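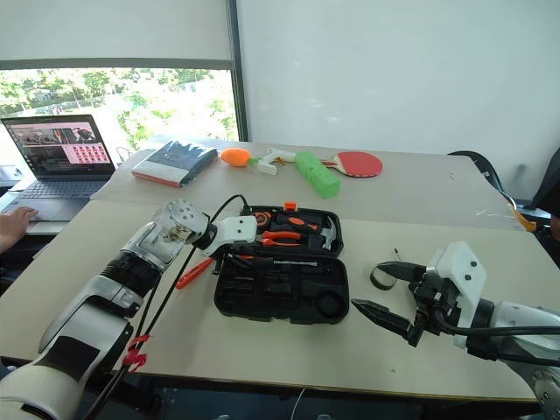
机の上の工具箱。ペンチ、金づち、ドライバー。

訃報記事を読んで索引をつくる「Nirnell 訃報索引プロジェクト」第二期 参加者募集

Nirnell訃報索引プロジェクトでは、古い地方紙の訃報欄を読み、家族史や郷土史を調べる人が使える日本語の索引をつくっています。第二期の参加者を22名募集します。自宅からオンラインで参加できます。

対象は、Hudbergという町で出ていた週刊紙「Hudberg便り」の訃報欄です。原文は英語で、一件ずつは短いのですが、読み始めると止まりません! 生まれた農場の名前、通った学校、教会、結婚した日、引っ越した先、勤め先、きょうだいの名前、棺を担いだ人たちの名前まで載っています。第一期では、ある製粉所の事務員の記事に出てきた「妹の夫」が、別の年の記事で消防団長として出てきて、その葬儀でオルガンを弾いた人がまた別の記事の主役だった、ということがありました。つながった日の夜は連絡用の掲示板がたいへんなにぎわいでした。

第二期で読む記事は1489件です。すべて画像の読み込みは済んでいて、参加者には担当分をまとめてお渡しします。

【やっていただくこと】
・記事を読み、氏名、旧姓、生没年、出生地、居住地、職業、宗派、埋葬地を入力表に書き入れる
・記事に出てくる親族の名前と続柄を、記事の綴りのまま入力する
・記事の内容を日本語80字以内でまとめる
・読めない文字、意味のとれない箇所には「要確認」の印をつける
・ほかの参加者が入力した分を読み合わせる

入力表の使い方は最初の説明会でひととおりお見せします。練習用の記事も用意しました。要約の80字は短く感じると思います。奥さんの旧姓を入れたら園芸クラブの話が入らない、という悩みが毎回出ますが、そこを相談しながら詰めていくのがこの作業のおもしろいところで、掲示板でもいちばん話が弾みます。

【期間】
2月から3か月間。初回の説明会と月ごとの読み合わせ会は、いずれもオンラインで夜8時開始です。読み合わせ会に出られない月は、掲示板に質問や感想を書いていただければ結構です。担当件数は、説明会のあとに各自の希望を聞いて決めます。

【こんな方に】
・辞書を引きながら英語の短い新聞記事を読める方
・パソコンで表に文字を入力できる方
・期間中、続けて参加できる方
・亡くなった方とそのご家族についての文章を、丁寧に扱える方

系図や歴史の知識は問いません。第一期には、図書館で働いている方、英語を習い直している方、自分の曽祖父の足取りを調べている方、新聞の活字そのものが好きという方が集まりました。訃報独特の言い回し(preceded in death by や survived by など)は用語集にまとめてあり、これは参加者がどんどん書き足しています。前回のいちばんの難物は教会の婦人会の名前で、略称だけで四通りありました。見つけた方はぜひ用語集へ!

【参加費・謝礼】
参加費は無料です。謝礼はありませんが、完成した索引に協力者としてお名前を載せます(筆名も可、載せない選択も可)。通信費は各自でご負担ください。

【記事の取り扱いについて】
比較的新しい記事には、存命のご親族の名前が含まれることがあります。入力した内容や記事の画像を、個人のブログやSNSに載せないでください。公開用の索引では、存命の可能性がある方の名前は伏せます。入力のときは伏せずにそのまま書いてください。死因に触れた記事もあります。読むのがつらい記事にあたったときは、理由を書かなくてかまいませんので、担当の交換を申し出てください。すぐに別の記事をお渡しします。

【Frerichs家文書について】
希望する方には、索引づくりと並行して、Hudbergで葬儀社を営んでいたFrerichs家の帳簿を読む小さな班にも入っていただけます。手書きで、筆記体です。馬車の代金、花の数、賛美歌の番号などが書かれていて、新聞の訃報と突き合わせると日付の食い違いが見つかることもあります。筆記体に自信のある方、これから慣れたい方、どちらも大歓迎です。応募のときに「帳簿班希望」と書き添えてください。

【応募方法】
次の項目を書いて、プロジェクトの応募フォームからお送りください。

1 お名前(筆名を使う場合は両方)
2 メールアドレス
3 英語を読む経験について、ひとこと
4 参加してみたいと思った理由(長さは自由)
5 帳簿班の希望の有無

応募者が定員を超えた場合は、4の内容を読んで決めさせていただきます。立派な志望動機でなくて大丈夫です。第一期では「祖母が新聞の訃報欄を毎朝声に出して読んでいたので」と書いてくださった方がいて、事務局一同うれしく読みました。結果は応募された全員にメールでお知らせします。

【よくいただくご質問】
スマートフォンだけで参加できますか
記事を読むことはできますが、入力表が横に長いため、パソコンをお使いください。

途中で忙しくなったら
早めにお知らせください。残りの分は事務局と手の空いた参加者で分けます。

家族と一緒に参加できますか
できます。おひとりずつご応募ください。同じ束の記事を割り当てることもできます。

自分の先祖がHudbergにいたかもしれません
ぜひ応募フォームに書いてください! 名字と年代がわかれば、先にその辺りの記事をお渡しします。

【担当から】
世話役のTudor Ciobanuです。第一期で初めて読んだのは、Festeck通りで靴の修理をしていた人の記事でした。最後の段落に、町の子どもの靴ひもはいつも無料で替えていた、と一行だけ書いてありました。その一行を80字の中に残すかどうかで三日悩み、結局、仕事の経歴を削って残しました。こういう一行に、また皆さんと出会えるのを楽しみにしています。説明会では、その記事を練習用に最初に読みます。

お問い合わせは、応募フォームの「質問」欄からどうぞ。応募前のご質問も受け付けています。

Nirnell訃報索引プロジェクト事務局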